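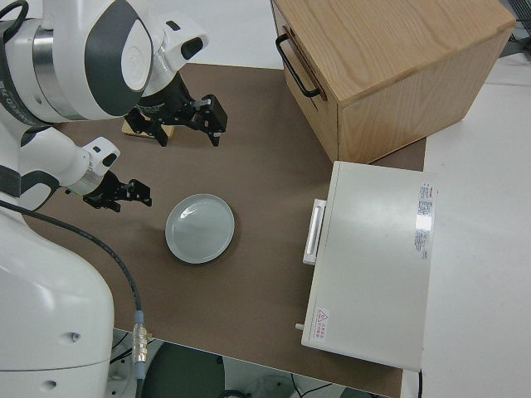
Trastholm Linen Tea Towel, Washed Finish

We've carried the Trastholm towel longer than almost anything else in the shop, and I still reach for mine every evening. It's a plain, generous towel in pure linen, woven a bit heavier than most, and it comes already washed so you don't have to spend the first month breaking it in (anyone who has tried to dry a wine glass with a stiff new linen towel will know what I mean!). It drinks up water, it leaves no fuzz on your glasses, and it dries out nicely on a hook or over the oven handle by the time you want it again.

The pattern was drawn for us by Ona Baranauskienė, who kept it very simple: a narrow stripe down each long side and nothing in the middle. There are three colors at the moment, Oat, Slate and a soft brick red we call Adow. The red is the newest and has been flying off the shelf, so if you see it in stock I wouldn't wait too long.

Size: 18 x 28 inches
Weave: plain, 100% linen
Hanging loop: cotton tape, sewn into one corner
Sold singly or in a bundle of 6
Item no. 686
Price: $19 each, $99 for the bundle

Wash it warm with whatever else you have going and skip the fabric softener, which coats the threads and makes any towel worse at its job. Tumble drying on low is fine. I like to pull mine out a little damp and smooth it flat with my hands, and that's all the ironing it ever gets. Expect some creases, they're part of the charm of linen.
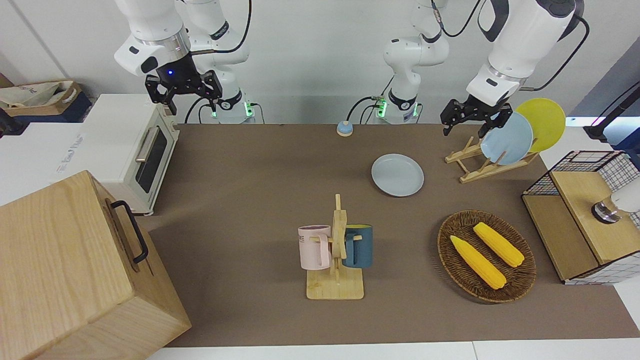 Will the towel shrink in the wash?
Most of the shrinking happens before it reaches you, but you may lose up to half an inch in length over the first few washes.

Orders are packed by Aivar Jõgi at our Femis Street shop and usually leave within two working days. Gift wrapping is free, just leave a note at checkout. If you'd like to see the cloth before buying a whole bundle, write to us and we'll gladly mail you a swatch in any of the three colors.

Contact us | © 2021 Deschamps Kitchen Linens | Back to top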